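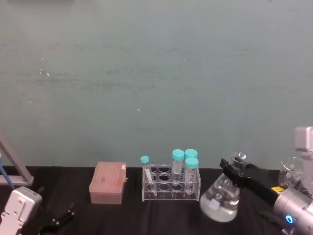 The rule runs 78 pages and most people in Brumcombe haven't read past page two. Fair enough. Page two is where the money is.

Starting in October, any utility that sells power inside the county has to file a plan showing how it gets off gas. Not a pledge, a plan, with dates. Miss a date and the county can hold back rate increases until the utility catches up.

Milagros Leiva wrote most of it. She used to read meters for Waltier, the bigger of the two power companies here, and spent 17 years there before moving to the county energy office. Her desk is a mess of binders. Coffee on the windowsill, going cold.

"They told us it couldnt be done by a county," she says. "So we read the statute. It can."

Waltier disagrees. Its lawyers sent a letter in the first week of comments, arguing that only the state sets rates and that the county is stepping over the line. A lawsuit looks likely. Fjeld, the smaller company, has kept quiet, and it already buys most of its power from a wind farm up on the ridge.

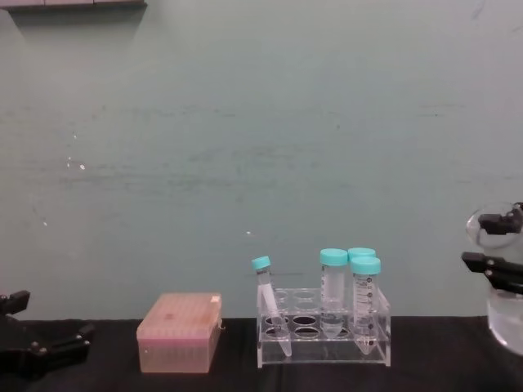

Then there are the comments. 1121 of them, most from homeowners, and a good share are about bills. Will they go up? Leiva says a little at first, then flat. Waltier says a lot. Neither side has put out numbers the other will accept.

At the evening hearing the line for the microphone went out the door and down the steps. A dairy farmer wanted to know who pays if the lines go down in a ice storm. A high school junior read from her phone, too fast, and got the loudest applause of the night. One man just wanted his street light fixed.
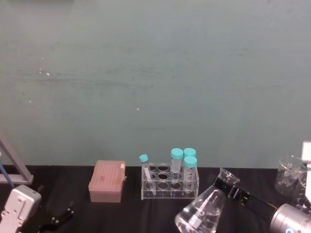 The part to watch is Rosus. That's the old gas plant by the river, 200 jobs, and under the rule it would be the first thing to close. The union hasn't taken a side yet. It wants retraining money in writing before it does, and the county's draft budget has a blank line where that figure should go.

Leiva says it'll be filled in before the vote.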